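Drestance — Dark Wood at Home: Frequently Asked Questions

We get such good questions from readers, and the same ones come around every September when everyone goes back indoors. If yours is missing, write to us and we'll add it.

Won't a dark brown finish make my small place feel like a cave?

Ours didn't! The apartment in Traslow where we started all this is 656 square feet, and we stained every interior door a deep chocolate. The rooms feel calmer. Keep the ceiling light and leave the windows alone, and you have a lot more freedom than people think.

Where should I start?

With a single door or cabinet front, ideally one you walk past every day. You'll learn how you feel about the color in morning light and again at 9 p.m. with one lamp on. Those are two very different colors, by the way.

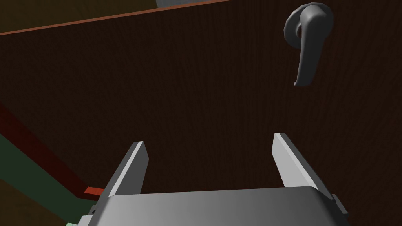 Live with it for a couple of weeks before you buy stain for the rest. We skipped this the first time and ended up redoing 11 cabinet fronts in a warmer brown.

Do I have to strip everything down to bare wood?

For a penetrating stain, yes. It needs to soak in, and it can't get past old varnish. Start with 80 grit if the old finish is thick and work up from there, always with the grain. On veneer, please put the coarse paper away and go gently. We have sanded through veneer and there is no fun way to fix it.

What about a gel stain?

Love them. Gel sits closer to the surface, so a good cleaning and a scuff sand will often do. You lose a little of the grain, but if you like those very faint streaks in a nearly even brown, that may be just what you want.

Which topcoat do you use?

Flimix in satin, two coats, with a light sanding in between. Gloss on dark wood shows every fingerprint in the house. Michailidis, our local hardware store, will sell you a small can for testing, and yours may do the same if you ask.

Black hardware or silver?

Both can look wonderful. Gray metal levers stand out against brown and are easy to find in the dark — black ones disappear, which some people adore. We went with gray on the doors and black in the bathroom. Take the hardware off before you stain. Tape never seals as well as you hope.

Can I mix dark wood with bright white?

Please do! It's my favorite part of the whole business. A crisp white next to something really dark makes both look cleaner, and a bit of metal keeps it from feeling stark.

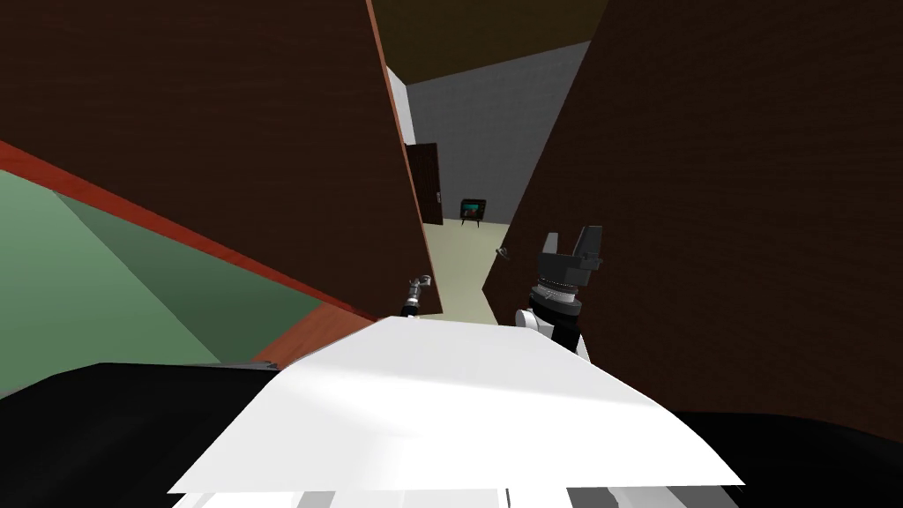

Bright white and black, with a touch of silver.

How do I keep dust from showing?

You don't, entirely. A barely damp microfiber cloth once a week takes care of most of it. Skip the spray polishes, which leave a film that grabs more dust.

Can I go lighter later on?

You can, but it means a lot of sanding, or paint. Test on the back of a door first — and test in two or three browns, it's half the fun.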